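Home Blog Club Notes Recipes About Contact

Search this blog Go

Learning to be patient with a robot hand

If you've been reading along since last July, you'll remember that I signed up for the robotics club at the Wernildale community center mostly because the pottery class was full. I had no plans to stick with it. I figured I would go twice, drink the free coffee, and drift back to my garden when the tomatoes needed me. Well, the tomatoes came and went, and I am still going, and now I own my own set of hex keys (the good ones, with the little colored sleeves), so I think we can say it has gotten a bit serious.

Our project this winter is called Jerudia. The name came out of a long evening and a bag of letter tiles, and we've all grown fond of it. Jerudia is a robot arm with a hand on the end, and our goal is to have it pick up wooden pieces and set them where we ask, in time for the Khumalo Challenge, where 11 clubs from our part of the state bring whatever they've been working on and show it off in a school gym. Last year our club came in fourth from the bottom, and I'm told everybody had a wonderful time anyway.

I've ended up on the hand. I didn't ask for it, but I sew, and I suppose somebody decided that a person who can thread a needle can be trusted with very small screws. I love it more than I expected to! There is so much going on in a hand. I catch myself at breakfast watching my own fingers close around the jam jar, thinking about which one gets there first and which one is only along for the ride.
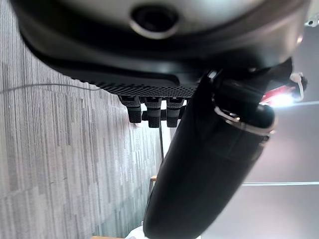
5 min read

I had no idea how much of this hobby is looking closely at things. The small pads hanging side by side are the part I've spent the most time with, and I could probably draw those faint ridges from memory by now. The big curved finger gets all the compliments from visitors, and I'll admit it's handsome, all smooth and black with that thin silver ring near the top, but my heart is with the little ones.

Most of our evenings go like this: we run the same pick over and over, write down what happened in the club notebook, change one thing, and run it again. Changing only one thing is the hard part. I am a person who reorganizes the whole kitchen when I meant to look for a spoon, and I've had to sit on my hands more than once. Two weeks ago I adjusted the closing speed and the starting height in the same go, and when the next pick went beautifully we couldn't say which change had done it, so back we went to the beginning of the page.

Our best evening so far was 86 good picks before we packed up, and I drove home singing. The evening after that was a mess from start to finish — we lost most of it to a loose connector, and then to an argument about whether a piece that lands on its side counts as placed. (I say it does. The rule sheet says it doesn't. I've let it go, mostly.)

We've also been trying out Ivolia, the little practice program that one of the students in the club wrote. You move a pretend arm around on the laptop before you move the real one. I'm dreadful at it, but it has saved us a fair number of bumps, and I can do it at my own kitchen table with a cup of tea, so I keep at it.

We have four sessions left before the Challenge. I still need to finish my page for our display board, and I promised to bring lemon bars, so if you have a recipe that travels well in the back of a car, please leave it in the comments.

Posted 26th February in Club Notes

Contact | © Jam Jar and Hex Keys, all rights reserved | Back to top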